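4. Setting up a repayment plan

Do this after section 3 (adding your debts). If the debts list is empty the Plan tab stays gray and you can't open it.

Before you start, have to hand: last statement from each lender, your take-home pay for a normal month, rent or mortgage amount. Pay stubs are fine. Estimates are fine for groceries and gas, not for the debts themselves.

1. Open Ultora and go to Plan > New plan.

2. Pick a plan type. Smallest first pays off the lowest balance, then moves on. Highest rate first goes by interest. You can switch later, nothing gets lost.

3. Enter monthly income. After tax. If your pay changes month to month, use the lowest of the last 3.

4. Enter fixed costs. Rent, utilities, insurance, child care. Car payment goes under Debts, not here. If you put it in both it gets counted twice and the plan will look worse than it is.

5. Check the Left over line. Say it shows 600. That's what the plan has to work with, minimum payments included.

6. Set a buffer. Default is 200. Don't set it to zero, one flat tire and the whole plan is off.

7. Tap Build. Takes a few seconds. Longer with a lot of accounts.

Note: if Left over is less than your minimums added up, Ultora won't build a plan. You get a red bar and a link to the Shortfall sheet. Fill that in, print it, take it to a credit counselor. Don't fudge the numbers to get rid of the bar.

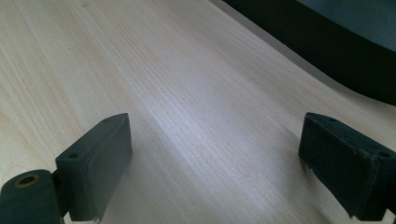 8. Go through the schedule line by line. Each lender has its own row with due date, amount and balance after payment. Wrong due date? Tap the row and fix it, the rest reshuffles by itself.

9. Save. Name the plan something you'll recognize, "October" is better than "plan 2 new".

Caution: saving a plan does not pay anybody. Ultora doesn't move money. You still have to make teh payments with each lender, or set up autopay on their site.

Caution: a plan is not an agreement. Lenders can still charge late fees and call you until they agree to something in writing.

4.1 Importing from Derar

Old Derar files open in Ultora but only the balances come across. Rates show as 0. Fix every one of them before you tap Build or the highest rate option is usless.

4.2 Sharing with a counselor

Plan > Share > Ifans code. Code works once, runs out at midnight. They can see the plan, can't change it. Any single debt over 2,000 shows with its account number hidden except the last digits. To turn that off see section 7, Privacy.

Code not working? Make a new one. Still no good, use the contact form on the Rirklow help page and put the plan name in the subject line. Leave out card numbers.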